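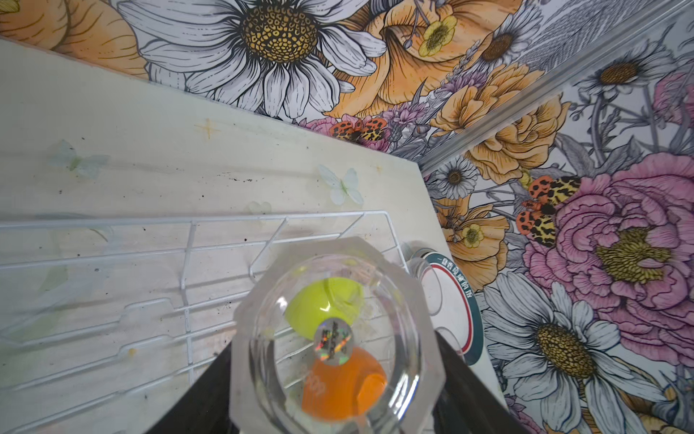 Lumturie Gashi escribió que había pedido presupuesto de dos brazos, que la cifra le cuadraba, y que después la puesta en marcha le costó bastante más de lo previsto entre soportes, cables y horas. Pedía que lo dijéramos en esta página antes de hablar de precios, y así queda dicho: el brazo es una línea del presupuesto, y hay otras cuantas.

# Preguntas frecuentes sobre la compra de una celda de dos brazos

Última revisión: martes, 20 de septiembre de 2022. Los importes van sin IVA y corresponden a la celda de sobremesa Pluveo.

## ¿Qué incluye el precio base?

Los dos brazos con sus pinzas, las placas de montaje, el perfil de aluminio del borde delantero y la electrónica de control. También el cableado entre la electrónica y los brazos. No incluye la mesa, el ordenador, las cámaras ni los objetos con los que se vaya a trabajar.

## ¿Necesito dos brazos o me basta con uno?

Depende de la tarea. Para recoger una pieza y dejarla en un escurridor basta uno. Si hay que sujetar con una pinza y soltar con la otra, o pasar un cuenco de un lado a otro, hacen falta dos. Si tiene dudas, pida la celda con las dos placas montadas y un solo brazo. Añadir el segundo más adelante cuesta lo mismo que pedirlo al principio, más 200 euros de visita.

## ¿Cuánto debo reservar para cámaras?

Recomendamos una fija que vea toda la mesa y una en cada muñeca. La fija ayuda a saber dónde está cada cosa, y las de muñeca sirven en los últimos centímetros, cuando el propio brazo tapa la vista de la otra. El juego completo con soportes sale por 198 euros. Compre los cables con holgura: un cable corto se tensa al girar la muñeca y acaba fallando por el conector.

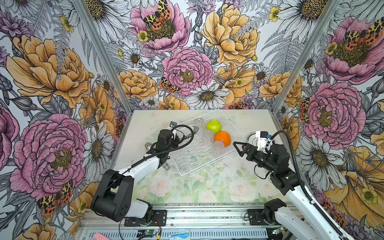
En cuanto a la iluminación, no la presupuestamos aparte. Con luz de techo uniforme suele bastar. Si la sala tiene ventana, cuente con una persiana o un estor.

## ¿Cuánto espacio ocupa?

Mida la mesa y añada el recorrido de los codos, que se abren hacia los lados, y el bucle de las mangueras. Es el error más habitual en los planos que recibimos: se dibuja el brazo recogido. Deje también paso por delante para llegar a las placas de control sin desmontar nada.

## ¿Y el material de trabajo?

Se suele olvidar. Para tareas de vajilla conviene tener piezas opacas y transparentes, de plástico y de vidrio o similar, porque no se comportan igual ante la cámara ni en la pinza. Compre repuestos de todo lo que pueda romperse. Hay clientes que empiezan solo con plástico y dejan el vidrio para cuando el agarre ya es estable; nos parece razonable.
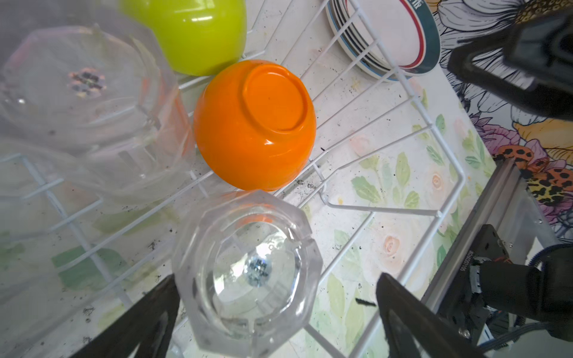 El escurridor merece el mismo cuidado que las piezas. Elija un modelo que se pueda volver a comprar y anote la referencia. Si cambia la separación entre varillas, habrá que repetir parte de las pruebas, y esas horas también se pagan. No es necesario fijarlo a la mesa, aunque algunos equipos marcan su posición con cinta.

## ¿Qué partida para mantenimiento?

Para una celda con uso diario aconsejamos unos 1.000 euros al año. Ahí entran puntas de pinza, algún servo, cables y una revisión. La suciedad cuenta: las motas que se acumulan en los perfiles y en la superficie acaban en las guías y en las lentes. Un cepillo y un paño al terminar la jornada evitan bastantes avisos.

## ¿Quién hace la instalación?

En la península la hace nuestro taller. Fuera, la empresa Skunstead, con la misma tarifa de montaje y los desplazamientos aparte. Si prefiere montarla usted, le enviamos el manual Pisharody, que trae los pares de apriete y el orden de conexión. El montaje propio no anula la garantía de los brazos. Sí excluye los daños por alimentación mal conectada.

## ¿Cuánto tarda la puesta en marcha?

Atornillar y cablear es cosa de un día. Calibrar las cámaras, otro. Lo que varía es la preparación de la tarea, y ahí pedimos que nadie cierre el calendario hasta haber visto las primeras pruebas con sus propios objetos. 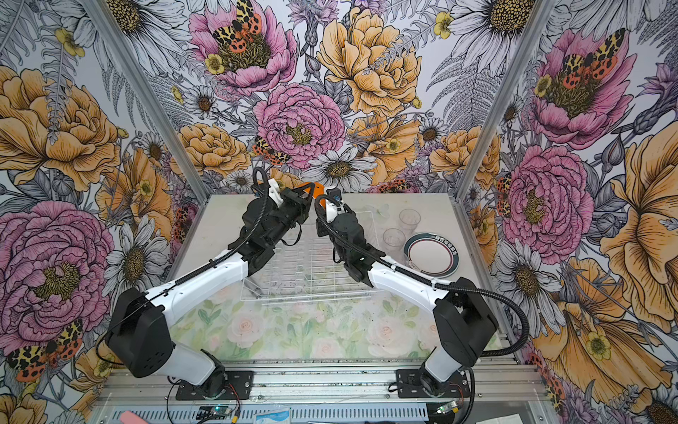

Las tareas en las que intervienen las dos pinzas a la vez requieren más tiempo, porque hay que comprobar que los brazos no se estorben en el centro de la mesa. Presupueste el doble de horas que para la misma tarea con un brazo.

## ¿Se puede alquilar antes de comprar?

Sí, por meses, a través de Pudmont. La fianza es de 200 euros y se descuenta si después compra. Las unidades de alquiler se agotan en abril, cuando muchos centros cierran su ejercicio, así que conviene reservar antes.

## ¿Qué datos necesitan para hacer la oferta?

Medidas de la mesa, lista de objetos con su peso, tomas de corriente disponibles y una descripción breve de la tarea. Si ya tiene ordenador, indique el modelo y los puertos USB libres. La oferta tiene una validez de un mes.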